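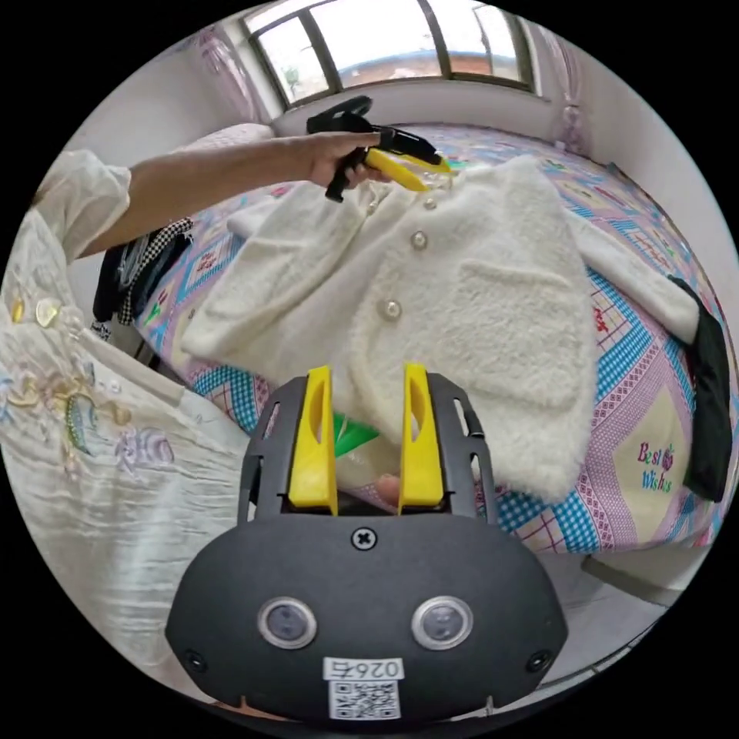 When a folding job gets automated, who does the teaching?
The people who already fold. They know the work in their hands, and most of what a robot needs to learn has never been written down anywhere.

Week 9 handout: Work, Skill and Automation
Instructor: Mitali Wijesinghe

Today we leave the factory floor and look at garment care: laundries, rental wardrobes, resale shops. I love this topic because everyone in the room has done some version of the job! You have all picked up a sweater by the collar and known, with no thought at all, where the sleeves would fall. A machine has to get that from somewhere. One very direct way is to have a person do the task with handheld grippers, pinching the cloth between two fingers just as the robot will have to.

A fluffy cardigan makes a great case. The pile hides the edges, the sleeves go their own way, and a button placket is stiffer than the knit beside it. Spread one out on a patchwork quilt and you also have to tell the garment apart from all that pattern underneath. Car doors are easy by comparison (sorry, car people).

Our case: Caltico
Caltico is a clothing rental service with a returns room of 17 people. Last year it began working with a small automation firm, Rundow, on sorting and folding. Gayan Ranasinghe, the shift lead, kept notes through the first season and has kindly let us read them. Things to notice as you go through the packet:

The first change was in the talk. Folders who had worked side by side for years found out they start in different places: some at the collar, some at the hem. Gayan's notes on those arguments are wonderful, and long.

Pay came up early. Recording a fold with grippers is slower than folding by hand, so the old piece rate made no sense. The room moved to an hourly rate for recording shifts. By the end of the season they had logged 1,146 garments.

Tired hands are a real issue. Holding a tool by a pistol grip uses different muscles than handling cloth, and two people asked to go back to hand folding after a week. They were allowed to.

New tasks appeared, such as checking recordings and deciding what counts as a good fold. Who gets those jobs, and are they paid as skilled work? Caltico hadn't settled this when the notes stop.

Terms for this week
Tacit knowledge: what a worker can do but has trouble putting into words.
Demonstration: a task performed by a person so that a machine can learn from it.
Deformable object: anything that changes shape when you pick it up. Cloth, dough, cable.

For next time
Read pages 9 to 11 of the packet. Then fold one awkward garment at home, slowly, and write down every decision you make. Bring the page with you, messy is fine. We'll swap and try to fold from each other's instructions.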